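Rirnetti Door Strap — Owner's Guide
Section 2: Fitting the Strap and First Practice

Before you start

The strap is 70 inches long with a sliding buckle at one end and a padded foot loop at the other. The door anchor is packed separately in the small pouch. You will also need a yoga mat, a firm blanket and a solid door that closes fully. Do not use a glass door, a sliding door or a door with a loose hinge.

If you bought the Skenelley kit, the anchor is already threaded. Go to step 3.

Fitting the anchor

1. Pass the anchor through the stitched slot next to the buckle, then back through its own loop.
2. Pull until the knot lies flat against the webbing.
3. Open the door and place the anchor pad on the far side, at the hinge edge, level with your hip.
4. Close and lock the door. Pull the strap firmly toward you. The pad should not move.

CAUTION: Always set up so that the door closes toward the anchor pad and away from you. Tell other people in the house that the door is in use.

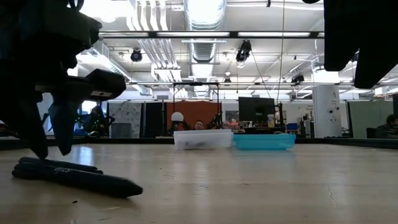
Buckle position is the setting most people lose between sessions. Once the length feels right, note it on the white tab next to the buckle. The tab wipes clean, so use a dry-erase marker. Black shows up best, and either of the two on the table would do, the one marked "expo" or the longer one under it. Write small and let the ink dry before you fold the strap. Permanent ink will not come off the tab.

Reclining leg stretch

5. Lie on your back on the mat with your feet toward the door. Put the folded blanket under your head.
6. Bend your right knee and place the loop over the ball of the foot.
7. Straighten the leg slowly. Stop when you feel a mild pull behind the thigh. Keep the left leg on the floor — bend it if your lower back lifts.
8. Hold for 60 seconds, breathing through the nose.
9. Bend the knee, slip the loop off and change sides.

Note: If the foot tingles, the loop is too tight or too high. Move it back toward the toes. 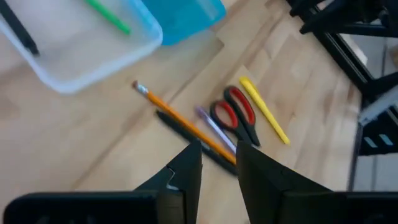 Fig. 2. Writing tools and scissors on light wood.

Do not trim the strap, even if the loose end gets in the way. Cut webbing frays and can slip through the buckle. Roll the extra length and tuck it under the elastic keeper.

Seated forward bend

10. Sit facing the door with your legs straight and hold the strap in both hands.
11. Breathe in and lengthen your back. Breathe out and lean forward from the hips.
12. Keep your elbows soft. The strap should steady you, with no hard pulling.
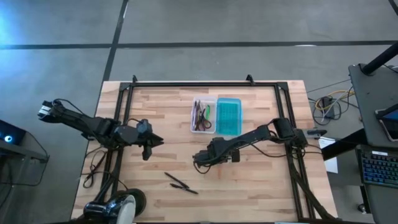

Fig. 3. Butcher-block tabletop, black frame, small clamps at the far rail.

Stop at once if you feel sharp pain, numbness or dizziness. If you are pregnant or have had hip, knee or back surgery, ask your doctor before using the strap.

Care and storage

Wash the strap by hand in cool water with mild soap. Take the anchor off first. 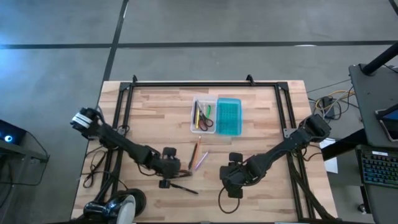 Hang it by the loop to dry, away from direct heat. Check the stitching at the slot before each use — if any thread has pulled loose, stop using the strap and order a new one from Wadcombe. Anchor pads are sold separately.

Guide revised April 2019. Stretch sequence by Aroha Paewai.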